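Re: [mernstead-table] Cloth napkins, again

I've read the case for switching the Wednesday suppers over to cloth and I remain unpersuaded. Grey is a sensible colour for hiding gravy, I grant you. But a napkin has to be folded by somebody, and a grey cloth spends a fair part of its life looking like this.
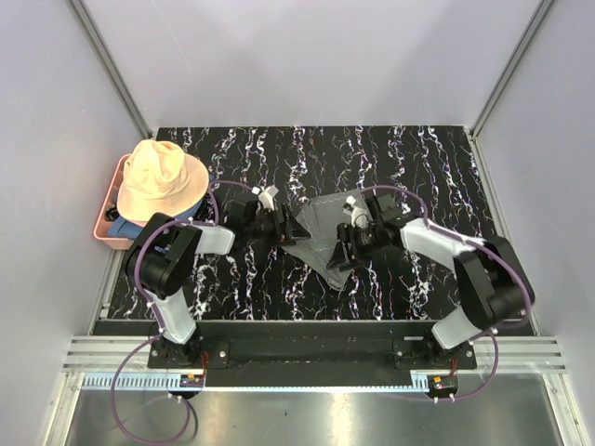 From: Aurora Coelho
To: mernstead-table
Wednesday, 9.40 pm

Budness want an order of 200 before they'll talk about price, and we seat nowhere near that. Jaime wrote last week:

> Cloth pays for itself inside a year. We got through
> 1,000 paper ones between October and Christmas and
> they all went in the bin. The Arruda ones wash well
> and you can fold them round the cutlery, so laying
> up is quicker.

Is it quicker? A paper napkin takes no folding at all. As for wrapping the cutlery, I can see the charm of a small gold-coloured spoon tucked into a fold, and the white zigzag stitching along the hem is pretty enough. A slotted spoon that size is not what people eat soup with, though. I'd like to see the same fold hold a knife, a fork and a proper spoon on the way from the hatch to the far table.

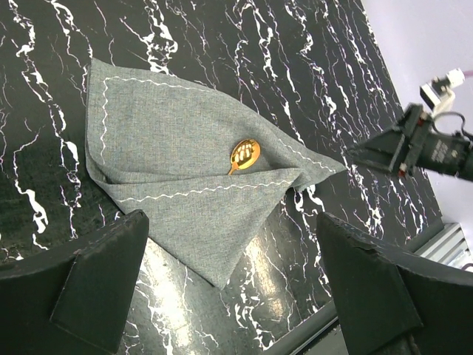 Jaime Moreira wrote back that the fold matters less than the hem, and that he would sooner have a plain square laid beside the plate and be done with it.

Fine, but then where has the quicker laying up gone? And who is ironing? The quote from Otura came to 284 with no laundering in it. I'd buy 5, wash them every week until spring and look at the corners.

Aurora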